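Small Business Recovery Grant of the Town of Edton: Frequently Asked Questions

We use cookies to remember your settings. By continuing to use this site you accept our cookie policy. Accept / Manage

These answers were prepared by the Local Economy Office for owners who want to apply in the second round. Please read them before you call us, as the phone line is busy in the mornings.

What is the grant?

It is money that the town gives one time to small businesses that lost income. You do not pay it back. The town received it from the state as part of the relief funds for municipalities, and the council decided in October to divide it in two rounds. The first round is closed and 431 businesses were paid.

How much can I receive?

The amount depends on the number of people on your payroll. A business with no employees, only the owner, receives $2,000. For each employee you receive $600 more, up to the limit of $12,000. Part-time workers are counted by their hours, so two persons who work half time are counted as one.

Who can apply?

Your business must have its main address inside the town limits and must have been open before the relief program started. It must have fewer than 25 employees. Shops, restaurants, workshops, repair services, hairdressers and home businesses can all apply. Banks, real estate holding companies and businesses that belong to a chain from outside the town cannot.

My business is in the Burnico district. Is it inside the town limits?

The part of Burnico on the south side of the river belongs to Edton and can apply. The north side belongs to the county, and owners there should ask the county office about its own program. If you pay your trash collection fee to the town, you are in Edton.

I received money in the first round. Can I apply again?

Yes, but applications from new businesses are read first. If there is money left after these, we continue with the businesses that were already paid, in the order in which they applied.

What can I use the money for?

You can use it for rent, wages, electricity and water, insurance, stock, and equipment that you need for your work. You cannot use it to pay fines, old taxes or the private expenses of the owner. Please keep all receipts for three years. We check a part of the files each year, and a business without receipts can be asked to return the money. 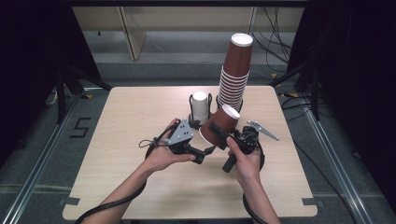 Repairs to the building are also allowed if you are the owner of the building or if your lease says that you must pay for them. In the second case, send us a copy of the page of the lease where this is written. We do not need the complete lease.

Which documents do I need?

You need your business license, your last tax return, one bank statement from the last two months and, if you have employees, your last payroll report. Documents in another language are accepted when you add a short translation. It can be made by yourself.

How do I send the application?

You can send it online through Skostex, the system that the town already uses for permits. If you have an account there for a permit, use the same one. If you prefer paper, forms are at the Durán Street library, on the ground floor, and you can leave the completed form at the same desk until 5 p.m.

Skostex says that my file is too large. What should I do?

Save the file in black and white and try again. When this does not help, bring the paper to the library and the staff will scan it.

How long does it take?

We answer most applications in six weeks. The money arrives in your bank account in the ten days after the letter of approval. It is not possible to receive it in cash.

Is the grant taxed?

In most cases it counts as income of the business. We are not allowed to give tax advice, so please ask the person who prepares your return.

My application was refused. Can I complain?

Yes. You have 30 days from the date of the letter. Write to Golshifteh Zamani, program coordinator, and explain which part of the decision you think is wrong. Put your application number on every page. New documents can be added at this moment, also those which you forgot the first time.

How much money is left?

For the second round there is enough for 200 businesses at the average amount. We update this answer when the number changes.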